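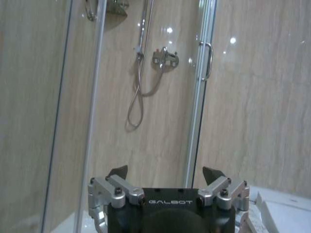 The gripper at the corner shower. Bathrooms are the biggest piece of next year's equipment plan.

Planning for the bathroom robots: where the money goes

Several of you stopped me in the hallway after the July meeting to ask what we are really spending on the robot program, and whether there will be anything left for new carts. I promised I would write it up properly for the newsletter, and then the month got away from me, as months do. So pour yourself something, because I have never managed to write a short item in my life and I don't expect to start with this one.

First, for anyone who joined us recently: we look after the guest apartments at Naylor and the short-stay building at Rakis, and between them that comes to 114 bathrooms. Bathrooms are where our time goes. Beds are quick once you have the knack, and kitchens are mostly fine unless somebody has been frying fish, but a shower enclosure is slow work. You have the glass, the door frames, the pull handles, the hose hanging in its loop, the valve behind it, and the tray underneath, and a good half of it has to be done bent over or reaching up. Our backs and shoulders know this very well, and so does our sick leave.

That is the reason the planning group started with bathrooms when the owners told us there would be money for equipment. We looked at floor scrubbers too (I have a soft spot for floor scrubbers), and they will get their turn, but the long corridors at Rakis are already in decent shape with the machine we have. The request that went in is for 2 robot units with arms, one for each building, to be brought in under a lease through Promden with an option to buy at the end. We went back and forth on leasing for ages. Buying outright costs less over the whole life of a machine if the machine has a long life, and that was the trouble, we just don't know how long these will be the right ones for us. With the lease we can hand them back, or swap them, and the repairs are on somebody else's desk. I slept better after we settled on it.

Now the part I got wrong in my first draft of the budget, and I'd like to save anyone else the embarrassment. I put in the robots and nearly nothing around them. The planning group was very kind about it. By the time we had gone through the list together we had added spare fingertip pads, charging space, a lockable closet in each building with an outlet in the right place, padding for the door frames on the service elevator, extra insurance, and paid hours for training. The training hours were the big one. I had penciled in a single afternoon! The plan now has 5 paid sessions for everyone on the bathroom rota, during regular hours, and with the rooms covered while you're away so you don't come back to a pile of work. If you would like to be in the first group, put your initials on the sheet by the time clock before Friday.

The pads deserve a few words of their own, small as they are. The hand on these machines has two fingers with black pads at the tips, and the pads are what will be touching our fixtures. I asked for replacements to be a separate line in the budget so they never have to compete with mop heads and glass cloths. A worn pad on a chrome handle is a thing I would like to avoid paying for twice. The separate line for supplies and small parts comes to $1,286 for the year, and I have asked that whatever we don't spend be carried over.

We also had to plan for the bathrooms themselves, and that took far more time than I expected. The enclosures are not all alike. Some are the curved corner kind with a glass door on either side of the opening, some are plain sliding doors, and a handful at Naylor still have curtains, bless them. Every kind has to be set up separately, so the quote depends on how many kinds you have, and we spent two long mornings walking the floors with a clipboard and a tape measure. The corner enclosures go first. They're the most common type in both buildings, and they are also the ones people complain about the most, so it seemed only fair. Curtains are staying with us humans for now, and I have taken them out of the quote altogether.

About hours, and I want to be plain here because I know it is the real question under all the other questions. There is no reduction in hours in this plan. The owners asked for the numbers with the same staffing as this year and that is how I wrote them. Time saved in the bathrooms is meant to go to the jobs we are forever putting off, the vents and the closet shelves and the balcony doors, and to letting people take a proper lunch. If that ever changes I will tell you in the same place I am telling you this.

The scheduling will run through Pistotent, the same program we use for linen, so at least there is no new password to lose. You'll see a new column next to each room. Please leave it blank until you have done your first training session.

As for your carts: yes, they are in the plan. The wheels alone have earned it. They come out of a different pot from the robots, and the order can go in as soon as the lease is signed. If you have strong feelings about the shelf height (I know some of you do), write them on the back of the sheet by the time clock and I will pass them along with the order.

The full budget is in the blue binder in the supply office, and you are welcome to take it to the break room as long as it comes back without coffee on it.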